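3.2. Disposición de las prendas

Las prendas del estudio de Skirton se guardaron en pilas, sin cajas ni separadores. Cada participante recibió una pila y una mesa despejada, y pudo elegir el orden en que doblaba. De las 807 prendas registradas se descartaron 7 por llevar la etiqueta ilegible; el análisis se hizo con las 800 restantes.

La posición de la pila influyó en el ritmo de trabajo. Con la ropa a un lado — y el centro de la mesa libre — las mangas se extendían de una sola vez y hubo menos dobleces repetidos. Con la pila en el centro, casi todos empezaban por apartarla.

Figura 4. Prendas apiladas en el lado derecho de una mesa de madera.

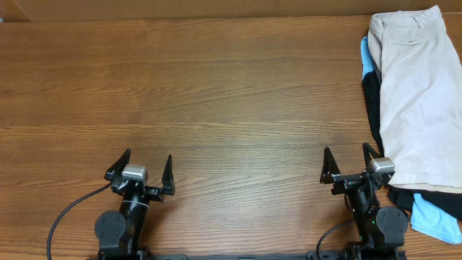 Farah Kwok objetó que la ventaja del lateral depende de la mano dominante, y que una persona zurda preferiría la pila al otro lado. Los datos de enero no permiten comprobarlo, porque la lateralidad no se anotó.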